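4. Connecting your devices

1. Plug the Skestik charger into a wall socket.
2. Push the cable into the port that fits it. The ports are labelled USB-A and USB-C.
3. Connect the other end to your phone or tablet.

Note: the charger may feel warm in use – keep it clear of bedding and curtains.

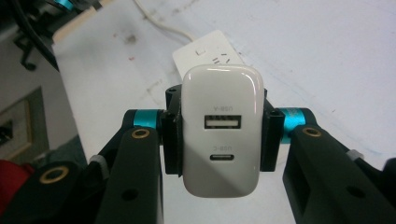
Can I leave the charger plugged in overnight?
Leave it in the socket if you like, but unplug it before you go away.

Caution: do not push metal objects into the ports. Unplug the charger before wiping it with a dry cloth.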